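Talk notes: Rehousing the disc collection at Stimbridge
Sunday session, second slot, 14 minutes plus questions

Opening
Start with the size of the job. 127 cases moved from the Hawthorne cabinet to the shelves at Vesstead. Say at once that this covers cases and printed inserts only. Disc cleaning has its own talk.
Mention that shelf order follows the Siltomby list, with one change: box sets are filed by title, not by publisher.

Why the spine comes first
On a shelf the spine is the only face a reader sees. It is also the face most often handled, as cases are pulled out and pushed back. Check it before opening the case.
Three grades in use: clean, marked, replace. Marked means the title can still be read at arm's length. Ask the room how they grade theirs – allow a minute, no more.

Surface and light
Work on a pale, flat tabletop. Dark spines show their edges well against it. Tilt a clear sleeve until the reflection moves off the print. If it will not move off, note "haze" on the sheet and check again under the side lamp.

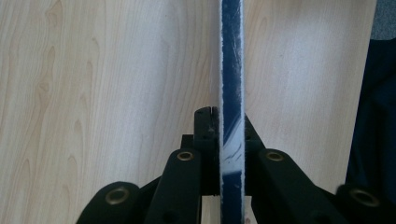
Blue strip, pale fuzzy edges, scuffs and white marks along the face.

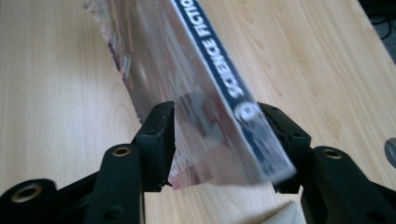

Clear case held at a tilt, navy spine on the right, streaks of reflection over the print.

Recording the condition
One line per case: shelf number, spine grade, sleeve grade, action. Keep the wording short. "Scuffed, upper half" is enough.
White marks on a dark spine go down as "white marks" until tested. Do not write "glue" or "label residue" on sight. We did this on the first shelf and had to correct 11 lines.

Cleaning and replacement
Dry cloth first, then a barely damp one on the outer plastic only. Keep moisture away from the open top of the sleeve, where it can reach the paper.
13 cases were replaced. Old inserts went into the new cases unless torn – torn ones are in flat folders at Vesstead.

Questions
Likely one: shelf spacing. Leave a finger's width at the end of each row.
Handout is the blank condition sheet, one side.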